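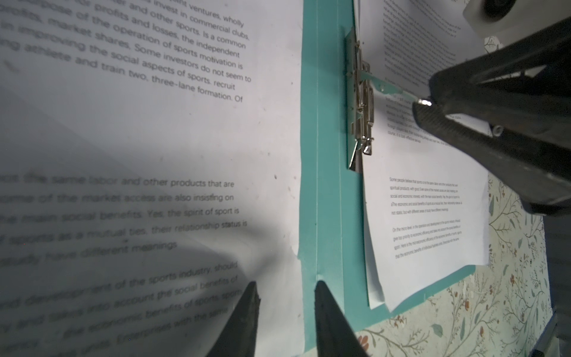
Print this page
E-mail this page

FILM HISTORY: THE PERFORMER IN PUBLIC
Handout for Unit 2: Interviews, press kits and the later-life profile
Instructor: Bouchra Helmy

What this unit covers

Last unit dealt with contracts and billing. This one deals with what performers say about their own careers, and with the papers that carry those statements down to us. Our main case is the supporting cast of Titau, the riverboat drama made by Plolia. You should have seen the film by now. If you missed the screening, the library has two viewing copies on reserve.

1. Three kinds of source

The studio biography. Usually one or two typed pages, written in the publicity office before the film opened. Hometowns get moved, ages come down, and earlier jobs are dropped or improved. The biography of the actress who plays the ferry owner's sister says she was "discovered" at a church supper. Her union card shows she had been working on stage for six years.

The interview at release. Given to a newspaper or radio station while the film is in theaters. The performer is tired, is often on the fourth interview of the morning, and has been told which stories to tell. Look for phrases that turn up in the same form in different cities. These come from the press kit.

The later-life profile. Written decades afterward, often when an award is being given or a film restored. The performer is freer to talk, and many of the people who could disagree are dead. The writer tends to arrive with a story already in mind, commonly one about being wronged and then recognized.
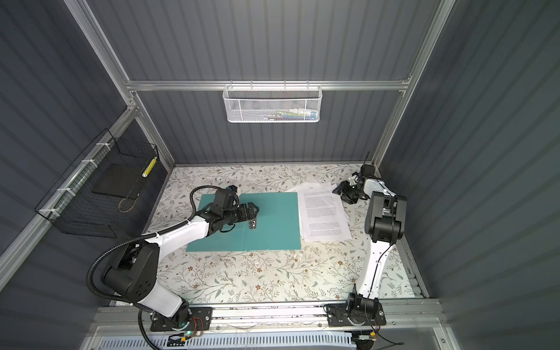

Cutting mat with loose printed pages to its right.

2. The Titau press kit

Plolia printed 2,000 copies of the kit and mailed them in March, ahead of the opening. The version in your course packet is the second printing. The first had a paragraph on page 4 about the director, Mạc, and his quarrel with the studio over the ending. It was taken out. We know of it from one newspaper that quoted it before the second printing went out.

The kit contains:

- a synopsis, in a long and a short form
- biographies of the four leading players
- one shared page for the supporting cast
- a set of ready-made questions and answers
- suggestions for theater managers, including a pie contest

Read the ready-made questions closely. Papers were invited to run them as if a local reporter had asked them, and plenty did. The Tatmont paper printed nine of the twelve with its own reporter's name at the top.

The shared page matters most for us. Each supporting player gets two or three lines. The only dockworker with a speaking part is described by his height and his singing voice, and his earlier films are left out. When he was interviewed at the Tatmont opening, in a house of 593 seats, the reporter asked him about his height and his singing voice.

3. Working with clippings

The clippings file for Titau holds 724 items. You are responsible only for the selection in the packet. When you read a clipping, write down the following before you take any notes on content:

- the name of the paper and the edition, if it is given
- whether there is a byline
- whether any sentence matches the press kit
- what is on the back, if the copy shows it

The last one sounds fussy. In the file there are several clippings with the date trimmed off, and an advertisement or a ball game score on the back has been enough to place them.

A clipping without a byline should be treated as publicity until you have a reason to think otherwise. A clipping with a byline may still be publicity (see Tatmont).

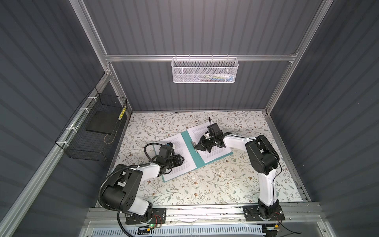 Printed pages in an open ring binder.

4. Memory and repetition

People who are interviewed often get good at it. They learn which story pleases a listener, and they tell it again. After twenty tellings the story has a shape, and details that don't fit the shape fall away. This is ordinary and should not be taken as lying.

The actress who played the sister told the story of the flooded set at least five times in print. In the earliest version she is in her trailer and hears about it from a wardrobe assistant. In the third she is standing at the door. In the last she is in the water, holding up the hem of her costume. The production log has the set flooding at 5:40 in the morning, before her call.

Questions of tone need the same care. A profile may say that its subject is "bitter" or "at peace." Those words belong to the writer. Go back to what is inside the quotation marks and see how much of the mood is there. In two of the four profiles in the packet there is very little.

5. Terms to know

Billing block: the credits at the foot of a poster, with size and order set by contract.
Junket: a run of short interviews arranged by the studio in one place.
Plant: an item written by a publicist and printed as news.
Puff: praise in print with no reporting behind it.
Tear sheet: a page cut whole from a paper and kept as proof that an item ran.

6. Reading and written work

Read the press kit in full, then clippings A through K, then the four profiles in the order given. The profiles are arranged by year, and it is easier to follow the changes if you keep to that.

Written work is a paper of four to five pages. Choose one statement made by a member of the Titau cast and trace it through at least three sources. Say where it first appears, what changes, and who would have wanted the change. Cite the packet by letter and page. Do not use fan sites for dates.

Papers go in the box outside the department office by 4 p.m. on the day of the unit's last meeting. Bring your packet to every class. The next handout covers obituaries.

Print this page
E-mail this page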